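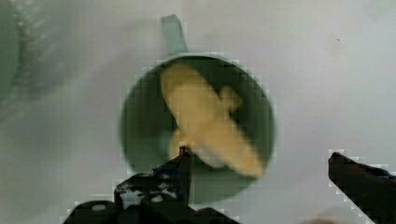
Clurneo – jeu de données de manipulation sur table
Fiche du jeu et note d'achat du matériel
Version du mercredi 1 octobre 2025

Contenu
600 épisodes de saisie et de rangement d'objets de cuisine et d'aliments factices, enregistrés sur le poste Nurmi de l'atelier de Clestwood.

Matériel à prévoir par poste
- un bras avec pince à deux doigts
- une caméra de poignet et une caméra fixe
- une table claire
- 3 jeux de doigts de rechange
- un lot de vaisselle et d'aliments factices

Budget
Les doigts et les câbles sont comptés en consommables, le reste en investissement. Prévoir 10 % de marge pour le transport et la visserie. Le délai de livraison du bras a été de presque 13 semaines ; pour un poste prêt en mars, la commande doit partir avant la fin de l'automne. 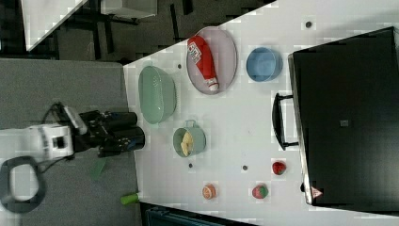

Faut-il acheter la caméra de poignet en même temps que le bras ?
De préférence, car le support et le passage du câble dépendent du modèle de pince. Une commande séparée oblige à refaire l'étalonnage.

Les devis sont classés dans le dossier Luvau, un fichier par fournisseur. Les prix sont hors taxes.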